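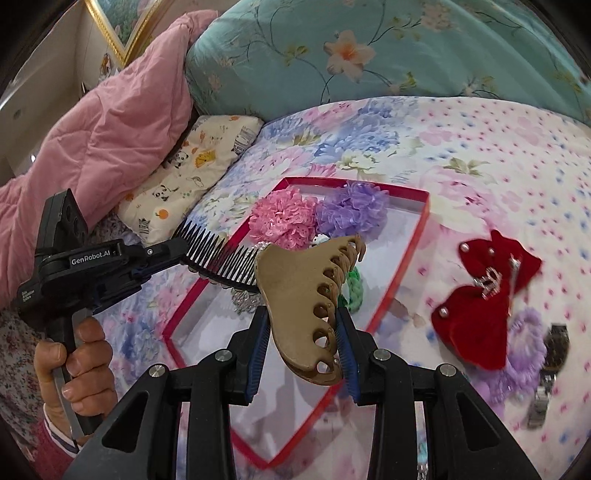
The shop opens at ten, but the owner is usually in by eight with the radio on and a pile of hair accessories to sort before the first customer. She has run Pimport, a narrow little place between a bakery and a shoe repair on the main street of Ondlow, for 20 years now, and she still gets excited about a good barrette.

"I'm not kidding, I dream about them," she says, pulling out a stool for me and moving a box of ribbon off the counter. "My husband says I talk about hinges in my sleep."

She started out selling scarves. The hair things were a sideline, a single basket by the register, and within a few months the basket was making more money than the scarves were. "People would come in for a scarf, look at the price, put it back, and walk out with a clip. And they'd be so happy! You can change your whole morning with a clip. I can't say that about a scarf."

So what makes a good one? She has a lot to say about this (I filled four pages). The spring comes first. She opens and closes every claw clip in a new shipment, and she listens for a gritty sound, which tells her the spring is rubbing on the body and will wear through. Then she runs a fingertip along the teeth. "If it catches your skin it's going to catch your hair. Run it over a pair of tights if you want to be sure. That's my big professional secret, go ahead and print it."

Thick hair needs long teeth with a deep curve, she says, and fine hair needs teeth set close together, and most people with fine hair buy clips that are much too large for them. Her trick for slippery hair is to twist it, fold the twist up against the head, and clip from the side with the teeth pointing down. She shows me on herself in one quick motion, then takes it out and does it again slower when I ask.

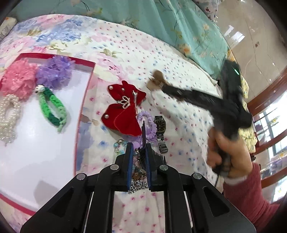 Storage is another thing she loves to talk about. She tells customers to get everything out at once, spread it on the bed, and put aside whatever hasn't been worn since last summer. Anything with fabric petals should lie flat, with nothing heavy on top. Hair ties can go on a hook or a shower ring. "And please, don't leave your clips on the dashboard! In July I get 2 people a week in here with a clip that's gone soft and won't close. I feel terrible for them. I can't fix that."

She can fix plenty else, though. Restringing, new springs, reglued bows, all of it done at the back table for a few dollars. She keeps a repair book, and she turned to the latest page for me with real pride: number 3121 was a child's headband with a snapped end, finished that morning. The glue she uses is Starko, which she orders by the case, and she lets it sit overnight no matter what the label says.

Much of what she knows about repairs she picked up at Begović, the old button and trimmings store across the square, where she worked as a teenager. It closed years ago, but she bought its cabinet at the closing sale, all 47 drawers of it, and it takes up the whole left wall of the shop. The drawers still have the original paper labels. One says "horn, small" and is full of glitter elastics.

"I learned to sew a snap on in that store, and I learned how to wait on somebody who doesn't know what they want," she says. "Which is nearly everyone, and it's the fun part. They come in and say, 'something for a wedding, I don't know, not too fancy,' and off we go."

She is planning a repair evening in January, with hot cider and a table where people can learn to swap a spring themselves. Bring your broken ones, she says, even the ones you think are hopeless. The bakery next door has promised to stay open until eight.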